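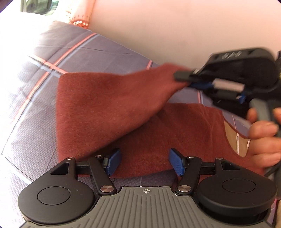

Arm closes on nothing, then pulls very confidently

Forum: Cloth handling > Faults and safety

seamripper
Posted 17 July 2023
We trained our Stolach arm on 143 hand-held folding demos. It now reaches the garment, closes its fingers a little above the fabric, and performs a beautiful fold with no garment in it. On run 27 it did catch something - the quilt - and kept pulling until the force limit tripped. The limit took 3 seconds to notice. Controller is a Kekley with stock settings. Log says "grasp OK" every time, which is nice for the log.

bobbin_and_weave
Your demos are bad. People pinch a corner with one hand and tug with the other and the model learns the tug. Throw out the fast ones.

seamripper
Replaying the demos on the arm, no model involved, gives the same miss. It's 8 mm high every time. I don't think speed gets you a constant.

lowther_shed
Agree with seamripper. That's a tool offset. Did you change fingertips after the October calibration? Also, please stop running this with a 3 second limit. Mine found a curtain.

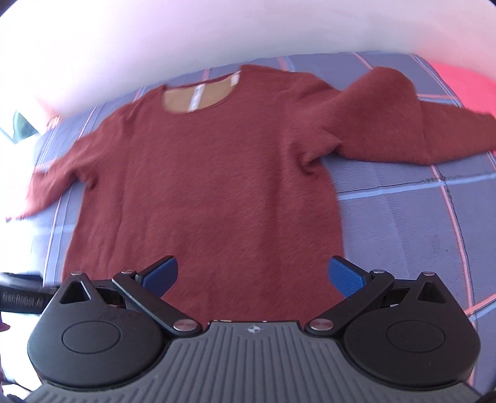

seamripper
The offset was half of it. We did swap the pads and, yes, kept the old numbers, so go ahead and enjoy that. The other half is jaw width: the recorded value drifts, and the arm gets told to close early. I checked by going back to the video. With the fingers wide open over the sweater hem there's plenty of red knit between the two blue pads, and the width channel for those moments says nearly shut. I trust the sweater.

bobbin_and_weave
Could still be a timing slip between video and width. I'd check that before blaming the sensor. And I stand by throwing out the fast ones.

seamripper
Shifted the channel both ways, no match. Keeping the fast ones.

lowther_shed
Re-zero the width before each batch. And the force limit?

seamripper
Half a second now. It trips on heavy quilts. I can live with that, and so can the quilt.

favlow_user
Same drift on my Favlow arm, different controller. Did re-zeroing hold for you past the first batch?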